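Chapter 7
Handling Small Parts

In this chapter you will follow one processor chip through a robot's working day, learn why a grip can be firm and still be wrong, and begin planning a pick-and-place task of your own.

I love an open day. In January, Lucimara Falcão let 36 of us into the Tivberg training shop to watch a robot arm handle desktop processors, and I have started this chapter with that visit ever since. You can read about tolerances for a week. Then you stand by a bench with your coat still on, a gripper closes on a thin square of metal and circuit board, and suddenly tolerances are the most exciting thing in the building!

The job sounds small. A chip has to be held by its edges, lined up with the place it belongs, and let go of without a bump. Lucimara told us her students had logged 585 practice runs before the doors opened, and she still leaned in every time the fingers moved (so did the rest of us). Look at these four views with the fingertips in mind.

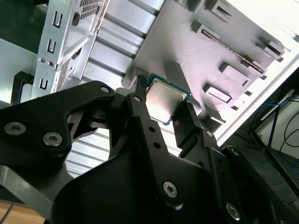
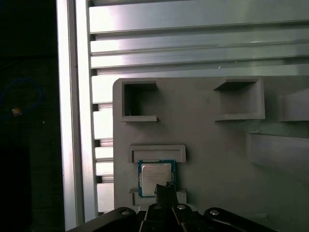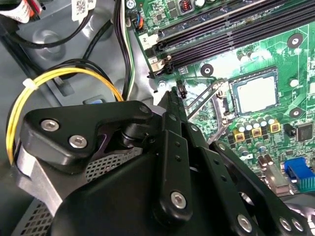
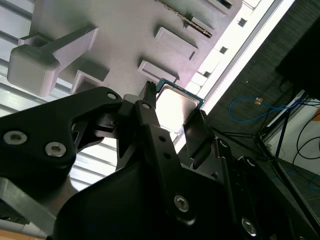

Figure 7.1 The gripper at work, Tivberg open day. The first, second and fourth views include a processor and a gray plate or panel with raised features; the third looks into an open computer, with the empty CPU socket in view.

What struck me most was the angle. A chip pinched at two corners can turn between the fingers, and a turn too slight for you to notice from the visitors' side of the bench matters a great deal at a socket. We will come back to this in Section 7.3, where you'll work out how far a part can rotate before it no longer fits.

Somebody asked whether a person could do it faster. Of course, Lucimara said, and then she asked him to do it 30 times in a row without touching the underside. He had a go, too, and got a round of applause.

Before you read on, find a small flat object, such as a coin or a postage stamp. Pick it up by two opposite edges and set it down inside a pencil outline of itself. Try it again with your wrist turned. Write down which part of the move went wrong first, and keep your notes for Section 7.1.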